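Quem somos

A Cetell é um gabinete de apoio à gestão orçamental de autarquias. Trabalhamos com câmaras municipais e juntas de freguesia na preparação do orçamento anual, no cálculo de taxas e tarifas e na prestação de contas. Não fazemos obra, não vendemos programas informáticos e não prestamos serviços a empresas privadas que concorram a contratos das autarquias nossas clientes.

Somos 26 pessoas, entre economistas, juristas, contabilistas e duas técnicas de comunicação. A maior parte da equipa passou por serviços municipais antes de chegar à Cetell, em geral pelas divisões financeiras.

Como começámos

O gabinete nasceu de um trabalho encomendado a Zohreh Mirzaei e Crisóforo Villaseñor, que eram então consultores independentes. Uma câmara do interior precisava de rever a tabela de taxas, que não era atualizada havia muito tempo e tinha 1384 linhas, muitas delas repetidas ou revogadas por regulamentos posteriores. O levantamento demorou mais do que o previsto. No fim, a tabela ficou com menos de metade das linhas e passou a trazer, em cada taxa, a fundamentação económica exigida por lei.

Outras câmaras pediram o mesmo tipo de revisão e os dois sócios constituíram a sociedade. I-hsuan Yu entrou no ano seguinte para criar a área de orçamento. Shu-fen Liao juntou-se mais tarde e é hoje responsável pela prestação de contas e pelas relações com os revisores.

O que fazemos

Orçamento anual. Acompanhamos a elaboração do orçamento e das grandes opções do plano desde as primeiras reuniões, em julho, até à votação na assembleia municipal. Preparamos as projeções de receita, com atenção especial ao IMI, à derrama e às transferências do Estado, e verificamos a regra do equilíbrio orçamental antes de o documento seguir para o executivo.

Impostos e taxas. Simulamos o efeito de cada alteração de taxa na receita do município e na fatura das famílias. No caso do IMI, o executivo recebe sempre vários cenários, incluindo o da manutenção da taxa em vigor, com o valor a pagar por habitações de diferentes valores patrimoniais.

Tarifas de água, saneamento e resíduos. Calculamos a cobertura dos gastos e propomos a estrutura tarifária, incluindo a tarifa social. Quando o município tem o serviço concessionado, analisamos os pedidos de revisão do concessionário.

Despesas extraordinárias. Depois de cheias, incêndios ou temporais, ajudamos a separar a despesa de emergência da despesa corrente, a instruir as candidaturas a fundos e a prever o que fica por conta do município nos anos seguintes.

Prestação de contas. Revemos os documentos antes da entrega ao Tribunal de Contas e preparamos uma versão curta para os munícipes, em linguagem corrente.

Formação para eleitos

Um vereador ou um membro da assembleia nem sempre tem formação financeira, e vota documentos com centenas de páginas. O curso Etham foi pensado para esses eleitos. Tem quatro sessões, de três horas cada, e usa o orçamento do próprio município como material de trabalho. Os participantes aprendem a ler o mapa da receita e o da despesa, a identificar as alterações em relação ao ano anterior e a distinguir uma revisão de uma modificação permutativa.

O curso é dado a todas as forças políticas em conjunto. Não organizamos sessões para um só partido nem fazemos trabalho de campanha.

A coordenação é de Shu-fen Ng, que foi presidente de junta durante dois mandatos e chefiou depois uma divisão de contratação pública.

O arquivo Zunthorpe

Mantemos uma base de dados interna, a que chamamos Zunthorpe, com orçamentos, tabelas de taxas e regulamentos publicados pelas autarquias. Tem neste momento 1205 documentos, todos de acesso público na origem. Serve para comparar municípios de dimensão semelhante e para responder a uma pergunta frequente dos executivos: quanto cobram os concelhos vizinhos.

As autarquias clientes podem consultar a base sem custos adicionais. Estudantes e jornalistas podem pedir acesso por escrito, indicando o tema do trabalho.

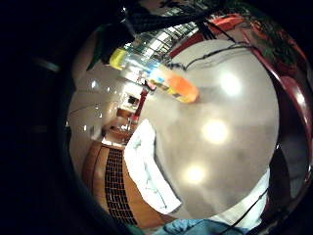 Honorários e independência

Trabalhamos por preço fixo, acordado no início e publicado no portal dos contratos públicos quando a lei o exige. Não cobramos percentagens sobre receita arrecadada nem sobre fundos obtidos. As juntas de freguesia com menos de 3000 eleitores têm uma tabela reduzida para o apoio ao orçamento e à prestação de contas.

Nenhum sócio pode exercer cargo executivo numa autarquia enquanto estiver na Cetell. Os colaboradores que sejam membros de assembleias municipais ou de freguesia não participam em trabalhos para esse concelho.

Os nossos pareceres são entregues ao executivo que os pediu. A decisão de os divulgar cabe ao município, mas recomendamos que acompanhem a proposta enviada à assembleia.

Onde estamos

O escritório fica no segundo piso do edifício Tsai, com entrada pelas traseiras e acesso por elevador. Atendemos nos dias úteis, das 9h30 às 13h00 e das 14h30 às 18h00, de preferência com marcação. As reuniões com executivos municipais realizam-se normalmente nos paços do concelho, e as deslocações estão incluídas no preço acordado.

Candidaturas a estágio nas áreas de economia, direito e contabilidade pública são aceites durante todo o ano. Basta enviar o currículo e uma carta curta com a área pretendida.

Página atualizada em 8 out 2025.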